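Layering (dress)

Layering is the practice of wearing several garments or accessories over one another so that more than one remains partly visible. In everyday dress the term covers both the thermal use of stacked clothing and its decorative use, in which fabrics of differing pattern, weight or color are combined. The two uses overlap, and most retail guides treat them together.

Terminology

The garment worn next to the skin is called the base layer. A mid layer is worn over it, and an outer layer closes the arrangement. Accessories such as shawls, collars and belts are normally classed apart – as finishing pieces – although a large wrap may serve as an outer layer in mild weather.

The pattern designer Mercy Mohamedi divides decorative layering into 2 types. In tonal layering, all pieces fall within one color family and differ mainly in texture. In contrast layering, at least one piece breaks with the others in color or print. Her scheme was first set out in course notes for the Hovotero sewing school and was later adopted in the catalogs of the knitwear label Tususby.

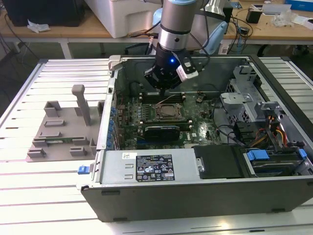 Fabric weight

Lighter fabrics are placed closest to the body. A heavy knit under a fine woven shirt pulls the shirt out of shape at the armhole and shows as ridges across the back. Voile, lawn and thin jersey are common base fabrics. Flannel, corduroy and medium knits are used above them, and coating fabrics last.

The fiber also affects how layers move. Brushed cotton grips most surfaces, so a sleeve of the same cloth worn over it tends to ride up. A smooth lining in the upper garment reduces this. Tususby lines its cardigans only from the shoulder to the elbow, a method the label calls the Plulby sleeve.

Proportion

Hem lengths are usually staggered. Where two hems end close together, the edge looks thick and the lower garment may appear to be showing by accident. Amr Naciri, in the handbook Sang, recommends a difference of 5 centimeters or more between visible hems. Cropped outer layers are an exception, as they stop well above the hem beneath.

Mixing prints

Prints are generally combined by scale. A small print is paired with a large one, and a shared color links them. Stripes and small dots are treated as near-neutral in many guides. Naciri advises that the main print fill 80 percent of the patterned area, with the second print kept to a collar, cuff or wrap. Mohamedi gives no fixed share.
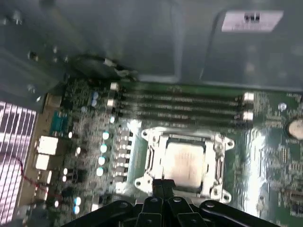

Circuit board inside an opened desktop computer case.

Care

Layered garments are laundered separately by fiber. Base layers need the most frequent washing. Wool mid layers are aired between wearings and washed less often.

See also: Capsule wardrobe; Shawl; Twinset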